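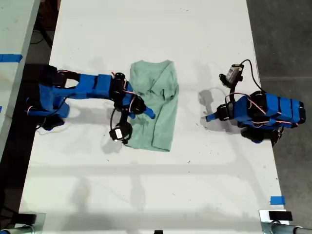 *The folding bench at Oltell, green T-shirt between the arms.*

Date: 2022-01-27
Subject: Re: [testodbridge-makers] Oltell open day, worth the train fare?

Kornél Kelemen wrote:

> I missed the Oltell open day, having been promised in December that it would be moved to suit me. Did anyone go? I mainly want to know whether the shirt folding is real, and whether there were biscuits.

Kornél,

I went. Biscuits yes, by Deschamps, gone by the time the 10 o'clock group had finished with them.

The folding is real in the sense that my own folding is real. It took 17 minutes to get one T-shirt into something you could put in a drawer without shame, and we clapped as though it had landed on the moon. A man from Voren asked what it did with fitted sheets and was offered a leaflet.
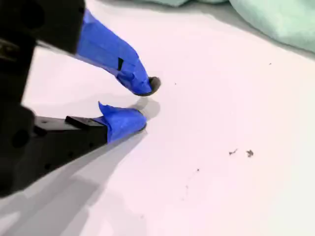

What cheered me up was how much of the place runs on blue tape. I had come expecting to feel poor, and left feeling that our shed is only a few rolls behind. I asked what grip material they would recommend for thin cotton and got a long answer, the useful part of which was "try things". I have written it up properly for the wiki, all 4 lines of it.

They are doing another one in the spring, eight to a group, and you have to book. If you want to come, tell me soon and I'll put both our names down. Bring a shirt you don't care for. And your own biscuits.

> PS. Has anyone still got my crimping tool?

No.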